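Workshop kitchen notebook — the drinks end of the counter
13 Oct 2025

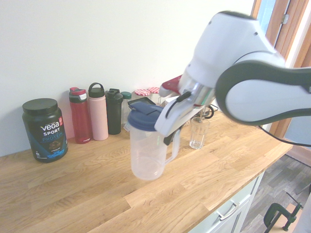 Oak counter, window end. Measuring jug with its lid flap up, bottles along the wall, protein tub on the left.

Spent a pleasant hour this morning going through everything that has gathered at this end of the counter, and I thought I'd better write it down while I still remember what I decided, as the last sort-out was in April and I had to start again from nothing.

The Vega Sport tub stays where it is, at the far left, because people do look for it there. The bottles can stay in their row against the wall too: the red one, the pale pink one with the loop cap, the black shaker and the little clear one with the green lid, which always ends up behind its neighbours and gets forgotten. If it's yours, do please take it home and give it a good scrub!

I'm still very fond of the clear jug with the navy flip-top lid. It came in the Lornitz order along with the drinking glasses, and it pours far more neatly than the old Praslow one ever did. I make up 900 ml at a time, 60 g of powder to that, and let it stand 2 minutes before I pour — any sooner and you get lumps. Please leave the flap up when you put the jug away, as the hinge side holds on to water and goes a bit musty.

The two small jars with the red-and-white gingham lids live at the back. I'd like labels on them before anyone else has to guess.

Still to do: oil the oak (the Vosach tin is under the sink, I think), find a tray for the glasses, wipe behind the bottles.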